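Lakasbridge mobile, release inspection checklist
Build 1740, phone and tablet
Inspected by: Tonantzin Ibarra
Second reader: Tuncay Duman
Sign-off: Rosario Bianchini
Date of inspection: 2025-04-23

Marks used: OK, FIX (must be done before the store upload), WATCH (can ship, look again after launch), N/A.

Comments are typed under the item by whoever checked it, with initials. Please don't delete an older comment when you change a mark. Put the new one under it.

Section 1. First launch

1.1 Game opens to the title screen with no account needed.
OK

1.2 Flashing light notice appears before the first animated screen.
FIX
TI: Appears on phones. On the tablet layout the notice comes up after the river animation has already started.
TD: Same on my tablet. It is the same order problem we had with the age screen in February.
TI: Filed. Heidrun has it.

1.3 Flashing light notice can be read again from the settings menu.
OK

1.4 Age screen asks for birth year with no year filled in.
OK
TI: Wheel now starts on a blank row.

1.5 Player who enters an age under 13 cannot go back and change it by closing the game.
OK
TD: Tried closing, force closing, and restarting the phone. Clearing the app data does reset it. Rosario says that is accepted.

1.6 Notification request is not shown during the tutorial.
OK
TI: Moved to after the third bridge.

Section 2. Flashing, motion and sound

2.1 No full-screen flash faster than three per second anywhere in the game.
WATCH
TI: Storm level is fine at normal speed. With fast-forward on, the lightning gets close to the limit. I counted it twice from a screen recording and got a pass both times, with little room to spare.
HS: I can cap the lightning so it ignores fast-forward. Small change. Would like to do it in the first patch.

2.2 Reduced motion setting in the phone is respected.
OK
TD: Camera sway and menu slide both turn off. The coin burst still plays, smaller.

2.3 Screen shake can be turned off separately.
OK

2.4 Sound starts at the volume the player last used.
FIX
TD: Starts at full after an update from the previous build. Fresh install is fine. Very loud with earbuds in.

2.5 Vibration stops when the game is sent to the background.
OK 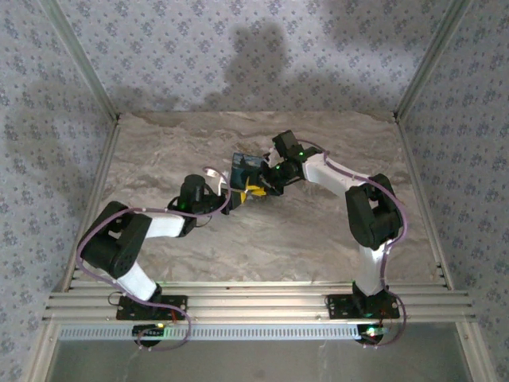
Two robot arms, gripper ends together at a small dark box-like object.

Section 3. Purchases

3.1 Every price shows in the store's currency for the player's region.
OK
RA: Checked every region on our list except the two that are still waiting for tax forms.

3.2 Every purchase button shows the price on the button itself.
FIX
RA: The "Refill lanterns" button shows only a lantern icon. Tapping it goes straight to the store sheet. The store sheet has the price, but our own rule is that the button has it too.
RB: Agree with Rocío. Fix before upload.

3.3 No purchase button sits where a play button was on the screen before.
OK
TI: Results screen checked on the smallest phone we have. The bundle offer is now at the top and Next Level is at the bottom, with clear space in between.

3.4 Purchase offers are hidden for players under 13.
OK

3.5 Restore Purchases works on a second device with the same store account.
OK
RA: Took a while on the older tablet. The spinner stayed up the whole time, so it did not look frozen.

3.6 Random item boxes list the odds.
N/A
RB: No random boxes in this game. Leave the item on the list for the next one.

3.7 Refund request link opens the correct help page.
FIX
RA: Opens the Avero front page. The help page exists, the link is just the old one.
HS: Done in the next build, please retest.
RA: Retested on Heidrun's test build. Opens correctly. Leaving the mark at FIX until it is in the real one.

Section 4. Chat, names and reporting

4.1 Player names run through the word filter in every language we ship.
WATCH
TI: The filter held for all the names on the test sheet except a few that use numbers in place of letters. The report button covers those for now. List sent to Heidrun.

4.2 Under-13 players see canned phrases only, with no open text box.
OK

4.3 Report button can be reached in two taps from any place a name appears.
FIX
TD: Two taps from the leaderboard and the guild page. Four taps from the replay viewer.

4.4 Blocked players stay blocked after a name change.
OK
TD: Changed the name on the blocked account several times over the afternoon. It stayed blocked.

4.5 Reports arrive in Panicker with the chat lines attached.
OK
TI: Sent one from each platform. All arrived. The time stamp is in server time and I would like it to say so on the ticket.

4.6 Guild names and guild mottos are checked the same way as player names.
FIX
TI: Names yes, mottos no.

Section 5. Data and privacy

5.1 Privacy page opens with no connection.
OK
HS: A copy is stored with the game now. It shows the date of the copy at the bottom.

5.2 Data listed on the store page matches what the build sends.
WATCH
HS: I ran the traffic capture for a full session. Everything matches the list except a device model string from the Tenex kit, which goes out once at startup. It is covered under "Diagnostics" on one store and has no clear heading on the other.
RB: I will write to the second store and ask. Use "Other" until they answer.

5.3 Delete My Account removes the save from the server.
OK
HS: Used account 1381 from the test pool. Gone from the save table and the leaderboard. Backups clear on the usual schedule.

5.4 Ad tracking is off when the player says no.
OK

5.5 Log files left on the device contain no email address.
OK
TD: Searched the logs from all my test devices. 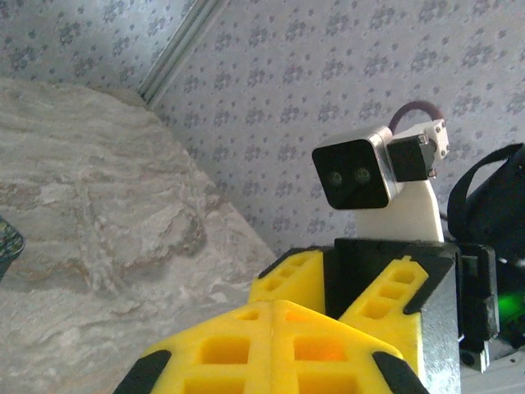 Yellow 3D-printed gripper fingers with black tips.

Section 6. Device health

6.1 Phone stays within the temperature warning during one hour of play.
WATCH
TD: No warnings on any current phone. The oldest supported phone dimmed its screen toward the end of the hour while charging. Unplugged, it did not.

6.2 Battery saver mode lowers the frame rate.
OK

6.3 Download size is stated before the extra art pack is fetched over cell data.
OK
TI: Says 794 MB and has a Wi-Fi Only choice, which is the default.

6.4 Game recovers from a full disk during the art pack download.
FIX
TI: Shows error 129 and an OK button. Pressing OK brings the error straight back. The only way out is to force close. After freeing space the download picks up where it stopped, so that part is good.
HS: It retries with no check for space. I'll add the check and change the text to something a player can read.

6.5 Incoming call pauses the level.
OK

6.6 Save survives the battery running out in the middle of a level.
OK
TD: You lose the level in progress and keep everything else. Coins were right.

Section 7. Store page

7.1 Age rating on the page matches the questionnaire.
OK

7.2 Screenshots are from this build.
FIX
RA: The third and fifth still have the old coin counter in the corner. New ones are ready in the shared folder and need uploading.

7.3 Description mentions in-game purchases and online chat.
OK

7.4 Support email is answered.
OK
RA: I wrote from my private address and got a reply the next morning.

7.5 Description has no award badges we have not received.
OK
RB: The shortlist badge came off. We can say "shortlisted" in the text and nothing more than that.

Open items before upload
1.2 notice order on tablet, Heidrun
2.4 volume after update, Heidrun
3.2 price on lantern button, Rocío to supply layout, Heidrun to build
3.7 refund link, Heidrun, done and waiting for the real build
4.3 report button in replay viewer, Tuncay
4.6 guild mottos through filter, Heidrun
6.4 full disk loop, Heidrun
7.2 screenshots, Rocío

General comments

TI: Heidrun has most of the open list. If anything slips, I would rather it be 4.3 than 1.2 or 2.4. Those two can hurt someone.

TD: I can take 4.6 if somebody shows me where the name filter is called. For the retest please use a device that has the previous build installed, as well as a clean one. Half of what I found only shows up on update.

RB: Tuncay takes 4.6. Heidrun will show him. No upload until every FIX on this sheet is OK in the same build. WATCH items go on the sheet for the first patch, with the same item numbers.

HS: Noted. Next build will have 1.2, 2.4, 3.7 and 6.4. The lantern button depends on when I get the layout.

RA: Layout is in the folder.

Sign-off: held, R. Bianchini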